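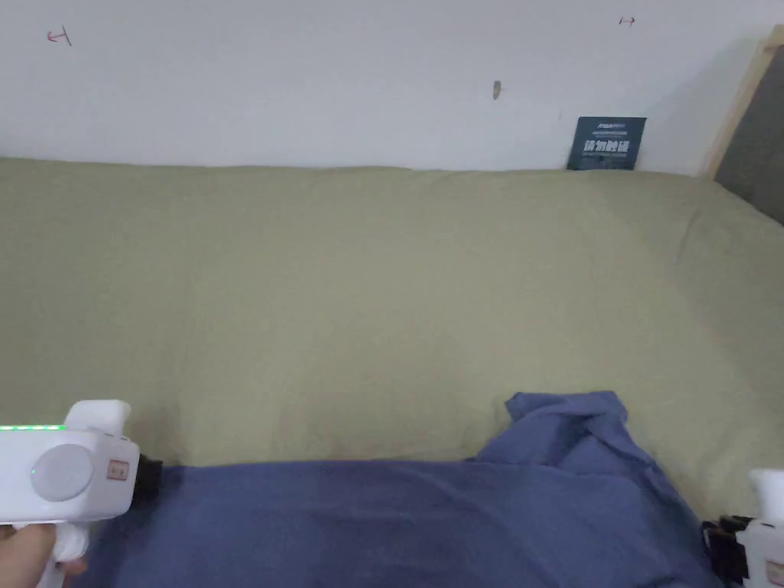
Figure 6.1 Green fabric and white wall.

Chapter 6
Call Intake and Dispatch on a Residential Campus

A campus safety office receives most of its work by telephone. The call taker decides what kind of incident is being reported, how soon a unit must go, and which other offices need to know. Errors made at this point are carried into every later record of the incident, including the patrol report and the daily log.

This chapter covers the intake interview, the assignment of priority, and the transfer of a call to a radio channel. Radio procedure itself is treated in Chapter 7. The worked material comes from the dispatch desk at Vellberg, a residential college where two dispatchers share each shift. In the year studied the desk logged 3186 calls, of which nearly 490 were building lockouts.

Key terms: call taker, callback number, priority code, hold queue, closing code.
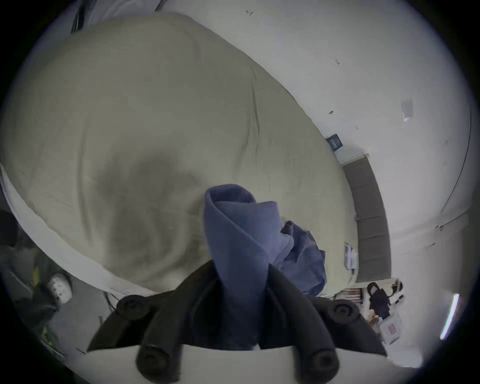 6.1 The Intake Interview

The interview follows a fixed order: location, callback number, nature of the problem, persons involved. Location comes first. If the line drops after the first answer, a unit can still be sent.

Callers on a campus often give locations by informal name. A student may say "behind the old gym" when the building has had another use for years. The desk should keep a list of such names beside the official building codes and revise it every October, when new residents have settled in and their usage is known.

The call taker repeats the location back before going on. Halina Piątek, whose intake form is reprinted at the end of this chapter, places a check box for the read-back directly under the location field -- a call with the box left blank is pulled for review.

6.2 Assigning Priority

Priority is set by present danger to persons, then by danger to property. It isn't set by the caller's tone. A calm report of smoke in a stairwell outranks an angry report of a blocked parking space.

A call may be raised in priority by the call taker alone. Lowering it requires the shift supervisor, and both the old code and the new one stay in the record.
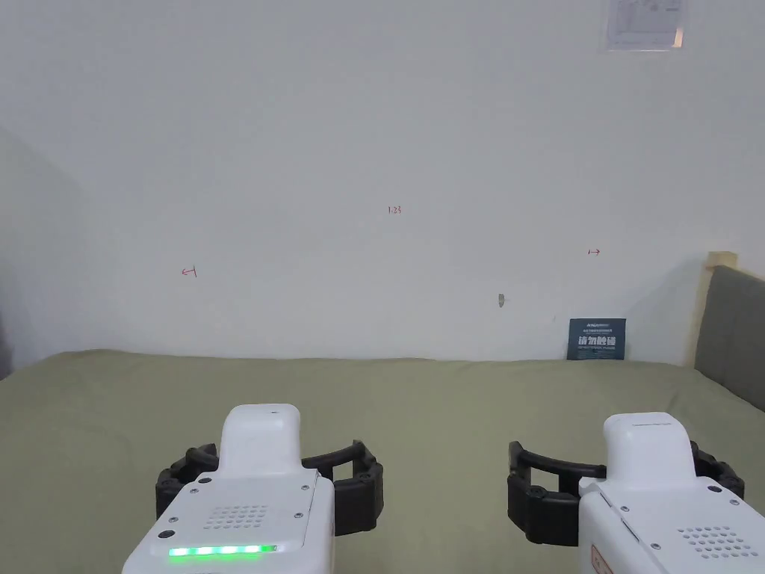 What should a call taker do when the caller can't give a location?

Ask for the nearest building entrance, room number, or posted sign, keep the line open, and send a unit to the last place the caller can name with confidence.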